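1st March, cube sorting, sim bench

Picking up where the club left off before the break. The task for Skivico is still the same one: get the small blocks onto the mat, in a row, without the arm knocking over what it has already placed. I reread all the old notes with a big mug of tea (a good way to spend a morning!) and then started up the simulator.

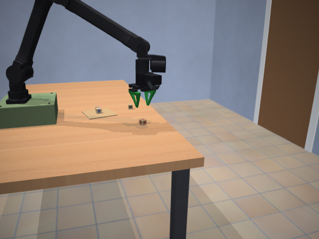

*Notes by Tiago Sampaio, Meireles robotics club*

I began with the grasp heights, as those gave us so much grief in Kalden. The approach is now split into 5 waypoints and the last one comes straight down, which I like a lot better than that swoopy path we were all so proud of.

The wrist view deserves some love too. The marks on top of the blocks are what the detector reads, so please keep them large and plain if you redo the textures.

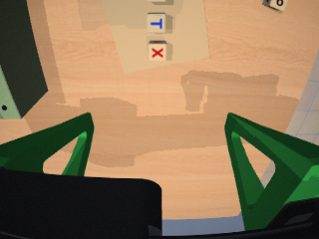

And while you're in that config, set the step limit to 375. The old 300 was fine for three blocks but it's mean to anyone trying four, and I'd rather see a slow finish than a timeout.

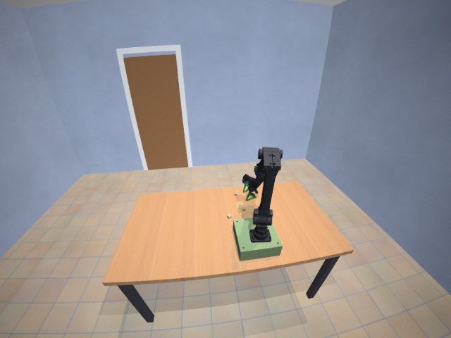
Collision shapes are next on my list, and I'd love a second pair of eyes on them. Dreden wrote our first set and they're generous, to put it kindly. Look at the see-through tan box between the gripper and the green base, and tell me whether you'd want to plan a path near a volume that size. I'm leaving it alone until we've talked.
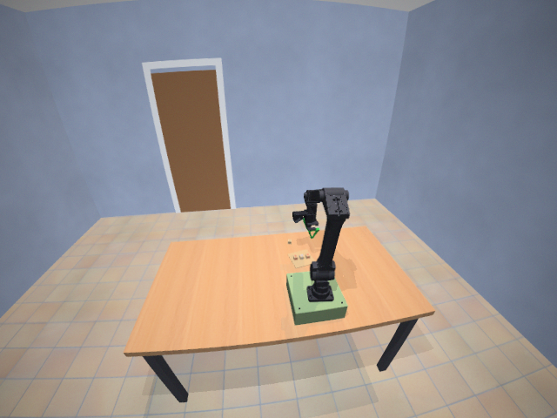 *Tiago Sampaio, same day, after lunch*

Row spacing next. I want the gap between blocks kept as one number in the task file, so whoever runs the May demo can change it without digging through my code (sorry in advance for the variable names). Still to do: reset button, camera labels, and send the new task file to everyone.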